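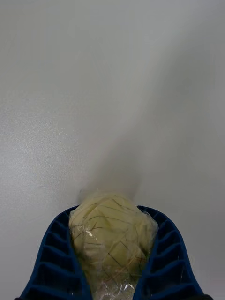 Call for participants: wrapping, storing and putting away at home

Andura is looking for adults to take part in a study of everyday kitchen habits. We want to learn how people wrap food for the fridge or freezer, how they pick things up and set them down on a bench, and how they put cups and containers away afterwards. Sessions are held in October at our Laltinar rooms. Each one takes 90 minutes and you will be paid for your time.

You do not need to be a good cook. We are just as interested in people who eat toast over the sink as we are in people who bake every weekend.

What the study is about

Most of the published advice on food storage covers temperatures and use-by dates. There is much less on the handling itself. Cling wrap sticks to itself before it sticks to the food. A soft item changes shape when it is picked up. Cups get stacked in a cupboard by one person and lined up by another, and they argue about it.

The findings will go to the product team at Son, who make household storage goods and are paying for the work. They will use them to decide on changes to their wrap and to a line of cups and lidded tubs. Andura runs the sessions and keeps the records. Son will receive a written report with no names in it.

Who can take part

You can take part if you:

are 18 or older
prepare or store food at home at least twice a week
can stand at a bench for up to half an hour at a time, or can use our lower table while seated
can follow spoken or written instructions in English, Vietnamese or Thai

We would particularly like to hear from people in share houses, people who cook for small children, people over 65, left-handed people, and anyone with reduced grip from arthritis or an injury. If you have a condition that affects your hands, you decide how much of each task you do.

You cannot take part if you work for Son or for another maker of plastic wrap, bags or tubs, or if you live with someone who does. Please also sit this one out if you took part in our lunchbox study last year. The tasks overlap too much.

What you will do

When you arrive, Quyên Kim will meet you at the front desk, go through the consent form and answer questions. You can take the form away and come back another time if you want to read it properly.

The first part is a short interview about your kitchen at home: what you store, where it goes, what annoys you. We may ask you to sketch the inside of a cupboard. The sketch can be rough.

The second part is wrapping. You will be given several soft, rounded food items, such as dough, soft cheese or cut fruit, and asked to wrap them the way you would at home. There is no correct method. After that we will ask you to try one or two other ways, including a tight wrap and a wrap with the ends twisted together underneath. Some items will already be wrapped when you get them, and for those we ask you to move them from one spot to another and tell us if anything felt awkward.

The third part is setting out and putting away. It uses plastic cups, bowls and tubs on a plain tabletop. You may be asked to put cups in a row, choose one, place something in it or beside it, stack them, and then pack the lot into a cupboard or a box. We repeat these tasks a few times with the items in different positions. People tell us this part is a bit dull, so there is a break in the middle of it.

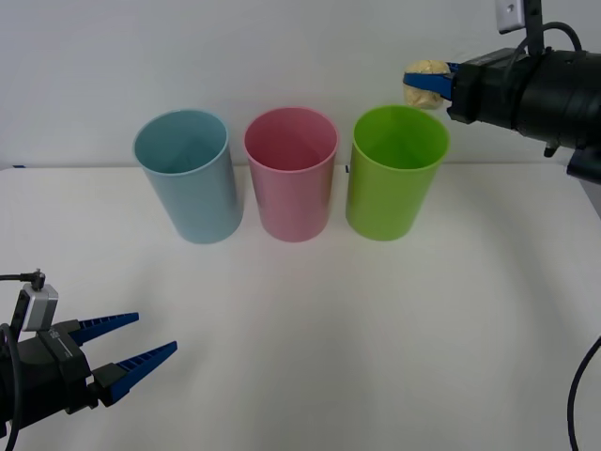

Light blue, pink and lime-green cups in a row on the white tabletop, Laltinar.

We finish with a few questions about what you found easy or hard. If you think a product is bad, please say so. You are welcome to use whatever words you like.

Before your session

Eat beforehand. The food used in the tasks is not for eating, including the cheese.

Wear short sleeves or sleeves that can be pushed up. Tie back long hair. Rings are fine if you normally keep them on in the kitchen, but please remove hand cream or let it soak in well before you start, as it changes how the wrap behaves.

Tell us when you register if you have a food allergy or if there are foods you would prefer not to handle. The items can include wheat, milk and stone fruit. We can swap any of them, and we can supply gloves, but we need to know ahead of time so the bench is set up properly. The rooms are not suitable for someone with a severe airborne allergy to flour.

Payment

You will be paid $73 for a completed session. Payment is by bank transfer or gift card, and you choose which on the day. Transfers are made by the end of the following week. If you stop partway through for any reason, you will still be paid for the full session. If you need to cancel, please do it before noon the day before so the place can go to someone on the waiting list.

Parking is not included. We can pay back a return bus or train fare within the city if you bring a receipt or show us your card history.

If you care for a child or another adult and need to bring them, let us know. There is a sitting room with toys and a television next to the front desk. It is not supervised, so we would need to book you at a time when someone on our team is free.

Session times

Sessions start at 9:30 am, 1 pm and 5:30 pm. The evening start fills first. If you can only do evenings, register early and give us more than one choice.

We take one participant at a time. Couples and housemates can both register and be booked one after the other, and we have found that a good way to hear both sides of the cupboard question. Each person is paid separately.

We may invite a small number of people to do a follow-up at home. It means keeping a simple diary of what you wrap and store over eight days. It is optional, it is paid separately, and saying no has no effect on your first session.

Getting here

Laltinar is at 405 Disar Road, on the ground floor. The entrance is beside the dry cleaner, and the sign is small. From the bus stop outside the library it is around a five-minute walk, uphill. There is step-free access through the front door and an accessible toilet on the same floor. Two-hour street parking is available on the library side, metered until 6 pm.

The study room is at the end of the hall. It is brightly lit with white walls and a white table, and some people find the glare tiring. If bright light bothers you, mention it and we will turn down what we can. Tinted glasses are fine.

Your information

Sessions are recorded on video so that we can look again at how the wrapping and placing was done. We are mainly interested in hands and objects. Faces that are caught are blurred before anyone outside Andura sees the material. Your contact details are kept apart from the recordings and are deleted once you have been paid and any follow-up is over.

You can ask us to delete your recording up to the time the report is written. After that the recording can still be deleted, but the notes made from it will already have been combined with everyone else's. You do not have to give a reason. Recordings will not be used in advertising.

How to register

Fill in the short form at the Laltinar front desk or use the registration link on our studies page. It asks for your name, a phone number or email address, your age group, which hand you mostly use, your preferred times and any allergies. If you would rather do it by phone, ring the front desk during office hours and ask for the kitchen study.

For help in Vietnamese, ask for Liên Thái or Kiều Doãn. For help in Thai, ask for Samran Thongdee. All three can also be present at your session if you would like instructions in that language. Tick the box on the form and tell us which sections you want help with.

You should get a reply within three working days, either with a booking or to say that you are on the waiting list. Please check your junk mail. If you hear nothing after a week, contact us again.

Questions about the study, or complaints about how it is being run, can be sent to the study lead, Vivek Chaturvedi, care of Andura at the Laltinar address. Please put "kitchen study" on the envelope or in the subject line.

Registrations stay open until the October places are filled. We keep the waiting list after that, and people on it will be contacted first if more sessions are added.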